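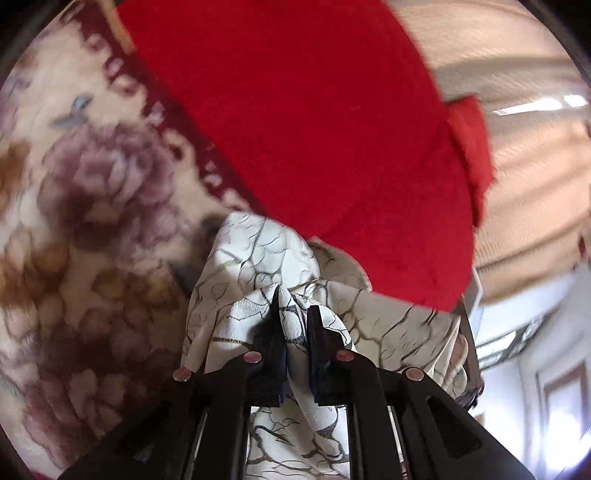 Home | News | Visits | Members | Contact

Print this page | E-mail to a friend

Open day at the Drollosano laundry, Trurham
November 2022
By Tia Heywood

The Drollosano laundry on the east side of Trurham opened its doors to the public for one morning, and four of us from the textile group went along. It washes for hotels, two care homes and anyone who walks in with a bag. I had driven past the building for years and taken it for a warehouse.

We were met at the side entrance by Irena Zawadzka, the floor manager, who gave us each a hair net and asked us to keep our hands off the belts. There were eleven people in our group. The tour was supposed to take an hour and ran to nearly two.

Everything comes in through the sorting room. Hotel work arrives in numbered sacks and household work in whatever people own, mostly big shopping bags. The sorters split it first by color, then by weight of cloth. Reds get a line of their own. Zawadzka said new red toweling and fleece throws are the worst for giving up dye, and a red piece is washed on its own three times before it is allowed in with anything else. Prints on a white or off-white ground are treated as whites for temperature but are never bleached.

I asked what happens when a customer's bag has both in it. They are parted at the table, given the same ticket number, and put back together at the end. On the day we visited the ticket machine had reached 847 for the week.

The wash hall is the loudest part. The big washers are Bozsik machines, bought used, and they load from one end and empty from the other so that clean work never goes back past dirty. We stood at the rail while one was emptied. The dryers are along the far wall, and the lint screens are brushed out after every load. Lint was a subject all morning. White lint on a dark or red cloth shows from across a room, and fuzzy fabrics pick it up from whatever was in the drum before them. The finishing staff go over those pieces with a roller brush before folding.

After that came folding, which was what most of us wanted to see. Sheets go through a flatwork ironer and come out already folded in four. Everything else is done by hand on long tables. Marianna Tomaszewski has worked there since the laundry opened, and she showed us how she starts on a creased cotton piece. She pinches up a fold near the middle, gives it one shake, and lets it fall open on the table before looking for a corner. I had always hunted for the corner first. She did a stack of pillowcases while talking and did not look down much.

Towels and throws are folded with the thick edge inside so the pile stands level. If a corner has been turned back in the dryer and dried that way, it goes under the steam head for a few seconds and is pressed down with the palm. We were allowed to try this. My throw came out crooked and she folded it again without saying anything.

Printed cotton takes longer. A print with lines running all over it hides the creases until it is held up to the light, and pieces like that get sent back to the ironer more often than plain ones. Iwona Kwiatkowski from our group asked if starch would help. They use it on tablecloths only.

Upstairs is a small mending room with three sewing machines and shelves of thread. The average is 208 repairs a month, mostly hems and buttons. December is the busy time, when the hotels send in all their table linen before the holidays. Last December the room handled 1,307 napkins with loose hems from a single customer. They were all redone with a narrow double stitch, and the sample we passed around was very neat.

Sławomir Jakubowski looks after the water side, and he gave the last talk of the morning in the boiler room. Rinse water is held in a tank and used again for the first wash of the next load. He went into the filters at some length. It was hot in there and I did not write all of it down. Anyone interested can ask him, as he is coming to speak to the group in the spring.

Coffee and poppy seed cake were served in the staff room. There was a table of unclaimed items for sale, 144 pieces in all, priced from one dollar. I bought two Tresetti dish towels and a cotton runner that needs a hem.

A few practical points. Parking is at the back, through the second gate. The floor in the wash hall is wet in places, so wear shoes with a grip. There are stairs to the mending room and no elevator. The noise makes it hard to hear questions, and it is better to save them for the folding tables. The laundry takes groups of up to twelve on weekday mornings if you call a week ahead, and there is no charge.

Next visit: the button collection at the Trurham town museum. Names to Iwona please.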